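Hostden Students to Show Two-Arm Sorting Robot at Open Lab Evening

HOSTDEN, December. Students in the robotics club at Hostden Technical College will show a two-arm robot that sorts plastic bottles into a bin at the college's open lab evening this month. The doors open at 6 p.m. in Room 306 and admission is free.

The project is the work of five second-year students, who began building in the fall term. It is part of the club's entry in the Modise Student Automation Challenge, a regional competition for college teams. This year's task asks each team to clear mixed empty bottles from a flat surface into a waste bin using two arms that share the same space.

"One arm picking up a bottle is a good first project," said Unathi Hendricks, the team's captain. "With two arms you have to decide which one goes first, and you have to keep them out of each other's way. Most of our time this term went into that."

The students teach the arms by demonstration. A team member guides the arms through the task, the movements are recorded, and a program trained on those recordings then controls the arms by itself. The team has recorded 48 demonstrations so far and plans to keep adding to them until the competition.

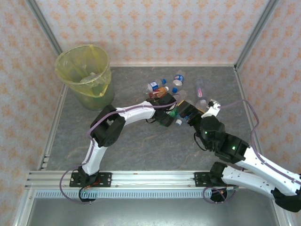 Bottles of different shapes, with and without labels, are used in practice, and their positions are changed between runs. Clear plastic has been the hardest material for the team's software to handle. Anathi Tshabalala, who looks after the training data, said the group now spends extra sessions on clear bottles that are touching or partly covered by other items.

"When the bottles are spread out, the program does fairly well," Tshabalala said. "In a pile it still makes mistakes. We will run it both ways at the open evening and people can see for themselves."

The club is advised by Elmarie Kruger, who teaches the college's introductory automation class. Parts for this year's entry were paid for by a grant from Kelley, a local machine shop, and the competition fee was covered by the college.

Visitors to the open lab evening can watch the robot at work and try guiding the arms themselves. Two other club projects will also be on display: a line-following cart and Fosia, a plant-watering system built by first-year students. Club members will be available to talk with high school students who are thinking of applying.

Children under 12 must be with an adult. Parking is free in the lot behind the engineering building after 5 p.m.

Media contact: Chantelle Visser, Communications Office, Hostden Technical College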